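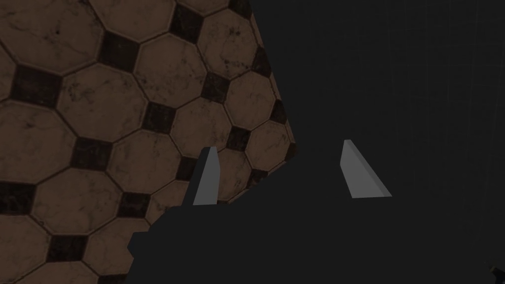 Tile Setter, Full Time

Ollen Flooring is hiring a tile setter for kitchen, bath and entryway jobs in the Teshome area. Start date is May 2025.

You will prep subfloors, lay out patterns, cut, set and grout. Most jobs are under 400 square feet and crews are 2 people. We supply the wet saw and mixer. Bring your own hand tools.

You need:
Experience with octagon and dot floors
A valid driver's license
Able to lift 77 pounds

Pay is weekly. Overtime is paid after 40 hours.

To apply, send a short work history to Doğukan Avcı, Ollen Flooring, 593 Mutidico Road. Photos of past floors are welcome.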